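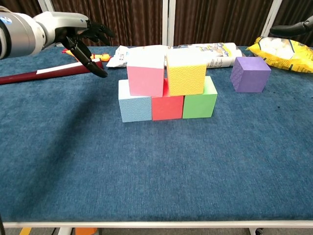 Soft building blocks come to the Mustolley toy library

The toy library in Mustolley has a new building table, and from November the foam cubes can also be borrowed to take home. They are made by the small firm Grernano and come in sets of six colors: pink, yellow, light blue, red, green and purple.

The first thing many people build with them is a low wall, with three cubes below and two on top. The upper ones sit over the gaps, so a small push does not bring everything down at once. The sixth cube stays at the side until somebody finds a place for it.

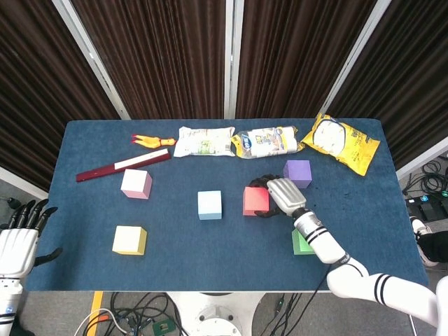 Danika Orlesh
Local news writer

The blocks replace the old wooden ones, which were heavy and made much noise on the floor above the Whitfield bakery. Foam is quiet when it falls. The table is covered with blue cloth, and the cubes share it with other small things, among them a yellow rubber chicken, a dark red stick and a bright yellow snack bag. 

Money for the table came from the summer fair on Cillero Street, where the library collected 2450 dollars. The cubes cost 105 dollars, and the other 2345 dollars are kept for new shelves and for repair of the back door, which does not close well when it rains.

A set can be borrowed for 2 weeks without a fee. Members are asked to wipe the cubes with a damp cloth before they bring them back and to let them dry in the air, not on a heater. If a cube has a tear, it should be returned in a separate bag with a short note.

The building table is open in the afternoon during the normal hours of the library. Children under five need to come with an adult. Sets for home can be reserved at the front desk, and there is already a waiting list for the first ones.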